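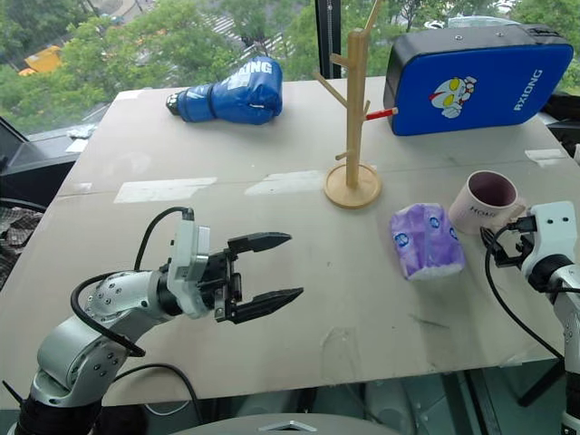

July, 4:40 pm
Posted by Wakana Mizuno

Okay, the Flendero parcel. I spent most of today on the chain of title and I want to get it down before I lose the thread, so bear with me (mostly talking to future me and Virgil).

We started with the Stalia index and ran the grantor side back to the split. All fine until the easement for the shared driveway. It's recorded at Book 1203, page 115, and the legal description calls for a strip along the north line. The later deed copies the same wording but says south line! One word. I read it four times before I believed it. Şükran pulled the scanned page and agrees it's a typing slip in the later deed, but the lender's side won't take our word for it, so we need either a corrective deed or an affidavit from whoever drafted it. Rosalía is trying to find out if that office still exists.

Other thing: the index search came back with 3,709 hits on the Akyol name because I left the county filter off. My own fault. With the filter on and the middle initial in, it dropped to four, and two of those are the same release recorded twice. The other two are a mortgage (released, I have the page) and a judgment against a different person with the same name. Need an identity affidavit for that one. Ertuğrul has a form he likes, it's in the shared folder under Wivo closings, don't use the old one with the blank notary block.

Survey: still waiting. I called again after lunch and got voicemail. I'm not clearing the survey exception off the commitment until I see where that driveway really sits, even if the buyer's attorney calls me again (he will, he's very nice about it, he just calls a lot).

To do tomorrow: taxes, second half, check paid. Ask Virgil if he wants the duplicate release shown on Schedule B or just noted in the file. Send Rosalía both deed pages side by side with the bad word marked.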